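Participants wanted: grip release fault study, Sillcombe
Posted June 2018

We are looking for 40 adults to help us look into a fault in our home-help robots. You don't need a technical background. You do need to be comfortable standing near a machine while it works.

During household trials the hands sometimes failed to let go. The robot would be told to release a cushion and one hand would keep its hold while the other arm carried on with the next move. Two trials were stopped for this reason. No one was hurt, but a seam was torn and a tester had her sleeve caught.
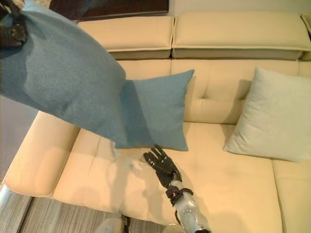 We have since changed the release routine and lowered the grip force on soft goods. Now we want people who have never worked with the robot to be present while it tidies a sofa, and to stop it when something looks wrong to them.

What you will do

Attend two sessions at the Godinho building. You get a safety talk first, then a stop button on a neck strap. You watch the robot pick up, turn and set down pillows, and you press the button whenever you think it is holding on too long. Afterward you fill out a short form. 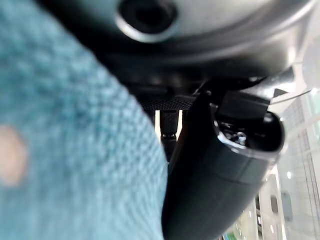

Who can apply

Anyone 18 or over who can hear a warning tone and press a button with either hand. Please tie back long hair and leave scarves and loose jewelry at home. Jovus and Prusteck employees can't take part — they have seen the fault reports.

Safety

A trained operator with a second stop button is in the room for every session. You stay behind the floor line while the arms are powered, even if the robot has stopped moving. If a hand stays closed, leave it. The operator will cut power and open it.

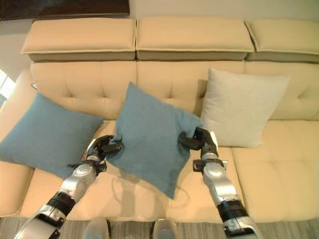
Ayuba Dogbe asked us to add that pressing the button too early is fine and costs you nothing. The first testers waited, he said, thinking the robot was about to sort itself out, and that is how the sleeve got caught.

Pay and how to apply

You are paid for both sessions, including any that we cut short. Write to Rhydian Craddock at the Sillcombe front desk with your name, your age and the times you are free. Sessions run through September.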